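Tuesday night, tea going cold, and I finally have a minute to write up the CPU thing!

So the goal for this batch is 500 demonstrations of one job: take a processor out of its holder on the plate and get it to the socket on a server board. I drive the arm, the recorder saves the wrist camera and the joint positions, and later the policy gets to learn from all my wobbling. I'm at 322 so far. Toteo (our logging tool, named after a typo) says 71 of those need a second look, mostly because I paused too long before closing the fingers. 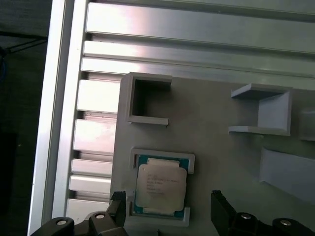

Wrist camera view, fingers open on either side of the chip.

The pick is the easy half. I did try to vary it – coming in a little high, a little left, slower, faster – because the Kiline batch back in May was way too tidy and the policy fell apart the moment anything shifted. Lesson learned, I hope.

Getting over to the board is where my shoulders start to creep up around my ears. 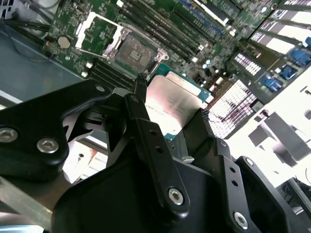

I've settled on 3 rules for myself. Keep the chip in view the whole way, never rush the last inch, and if I bump something, keep recording and fix it (those recoveries are gold, so please don't delete yours!). Bad ones get a tag in Toteo and stay on the disk.

Next up is training a first version on what I have, just to see what it does. If it's hopeless I'll go back and do more approaches from the right, where I'm pretty sure I've been lazy.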